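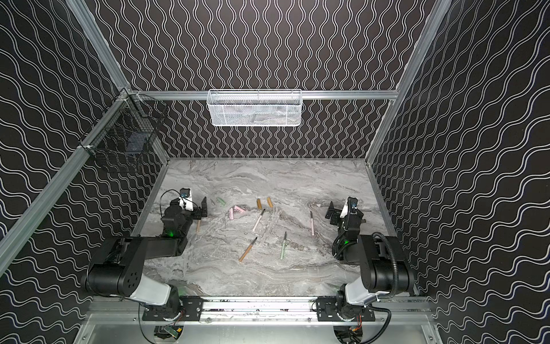 Household storage works best when each item has one assigned place. This blog adopted that rule in July, after a review of the hall closet. A white wire-mesh basket, long and shallow, hung from a rail, is suitable for gloves and mail.
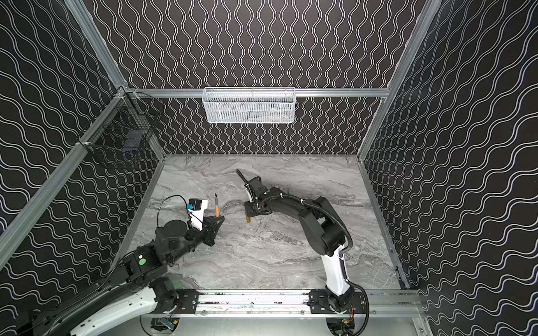 Heavier goods belong low — boots in particular.
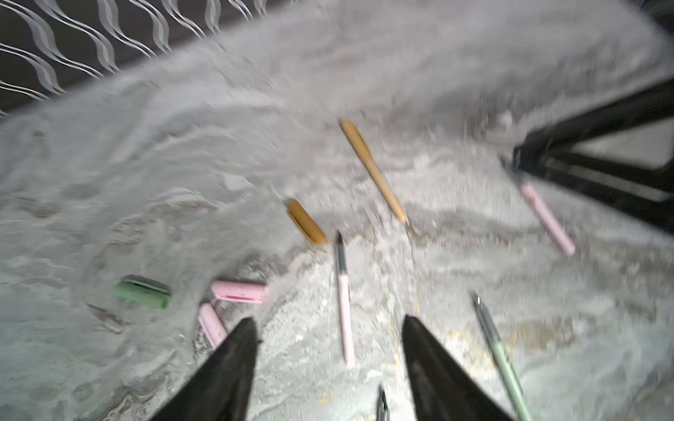

The closet now has 7 hooks.

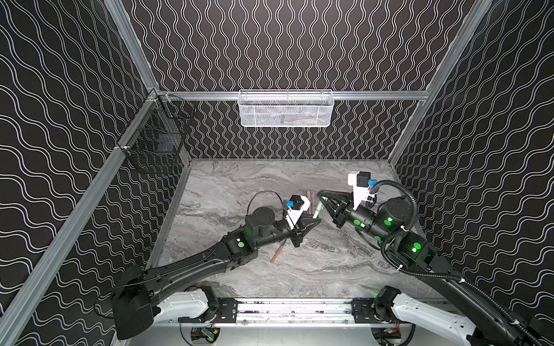
When should a closet be reviewed? Twice a year, before the coats change over.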